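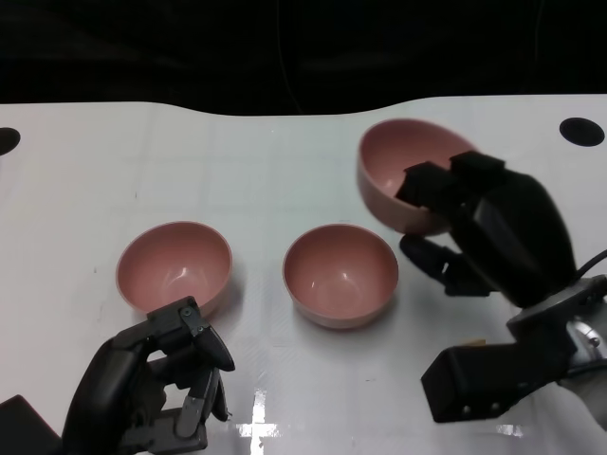

Section 6. Table and tableware

These steps cover setting out and stacking the Plisine bowls on the Clokholm table. Read Section 2 first if the table has not been leveled.

6.1 Before you start

1. Wipe the tabletop with a damp cloth and dry it. Do not use scouring powder on the gloss finish.
2. Run any cords through the round holes near the far edge.
3. Check each bowl for chips along the rim. Set chipped bowls aside.

CAUTION: Do not sit or lean on the curved edge. The table is rated for 116 pounds, spread evenly.
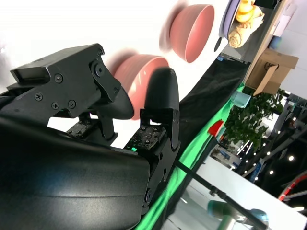
6.2 Laying out

Bowls and plates are packed in separate sleeves, and either can be unpacked first. Keep food off the table until the bowls are stacked. If something is already served, move it to the far side on its own plate, as with the bread roll on the lavender plate, and leave the space in front for the pink bowls.

4. Stand the bowls upright, open side up, with a hand's width between them.

6.3 Stacking

5. Pick up one bowl by the rim and support it from below.

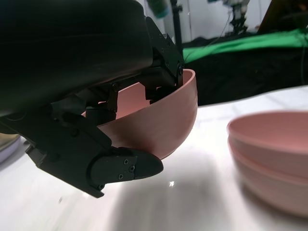
Fig. 6-3. Bowl held at the rim and underneath.

6. Lower it straight into the next bowl. Let it settle under its own weight — do not press.
7. Add the remaining bowl the same way.
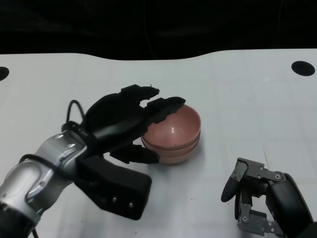 8. Turn the top bowl a little to the left and right. It should move freely. If it sticks, lift it out and check for crumbs or water between the two.

NOTE: Bowls stacked wet can lock together. Run warm water over the outer bowl and pull gently.

6.4 Storage

Store the stack on a flat shelf, away from the oven. Replacement bowls are sold singly by Ernitz, part no. 189.

Revised 5 May 2007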